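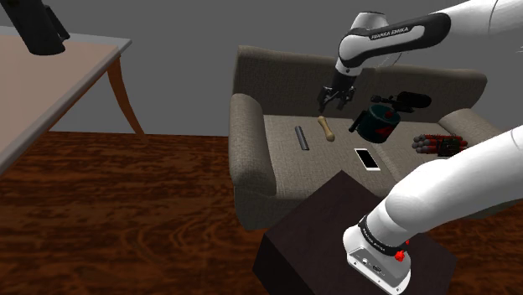

Wovance says its new sofa fabric lasts 20 years. The small print says less

By Haris Talpur
July
3 min read

Furniture maker Ansari has started selling a line of two-seat sofas covered in a fabric called Wovance, and the hang tag makes a big promise: "20 years of everyday family life." The price is $2,459. For that money, a buyer might want to know where the 20 years came from.

I asked. The answer, after three emails, was a rub test. A machine drags a patch of cloth back and forth until threads break, and somebody writes down the number. The company then takes that number, guesses how often a family sits down in a day, and divides. Ansari would not share the guess.

Rub tests are common in the trade and they do tell you something. They tell you how a flat, clean, stretched piece of cloth stands up to rubbing. They don't say much about spilled juice, a dog that digs before it lies down, or a window that gets sun all afternoon. Fading is left out of the Wovance warranty. So are pets, stains, pilling and "loss of shape." 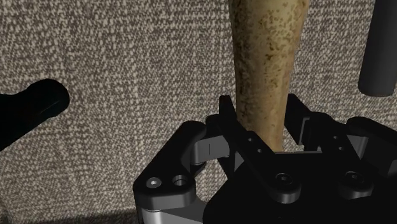
Coarse weave in beige, gray and brown flecks.

Atif Khokhar has repaired furniture for most of his working life and has little patience for the tag. "The cloth is almost never what goes first," he told me. "It's the foam, then the seams on the front edge. You can have a cover that lasts forever on a seat that feels like a bag of socks."

The seams are not covered either. Page two of the warranty limits claims to "wear through of the face fabric under normal indoor use," and the buyer has to pay for shipping both ways. A full refund is offered only in the first 100 days. After that, Ansari will send replacement cloth — but no labor to put it on.
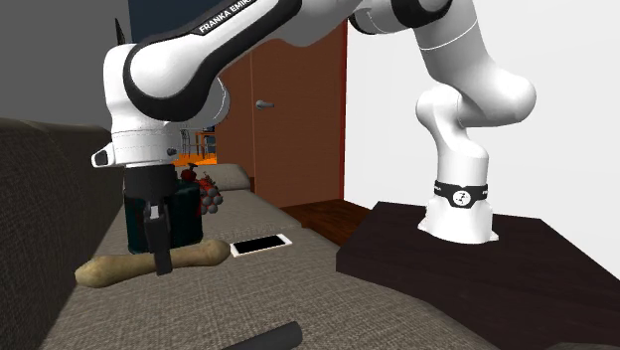
Khokhar puts the labor on a small sofa at several hundred dollars, more if the back has to come off. Anyone making a claim in year 12 would be paying that bill, plus the freight, to get a free roll of fabric that may not match by then.

Ansari said in a statement that Wovance is "the toughest fabric we have ever offered" and that customer response has been strong. It did not say how many people had bought one, and the line is too new for anyone to have tested the promise at home. The company plans to add armchairs before the holidays, with the same tag.

Contact the newsdesk | © All rights reserved | Back to top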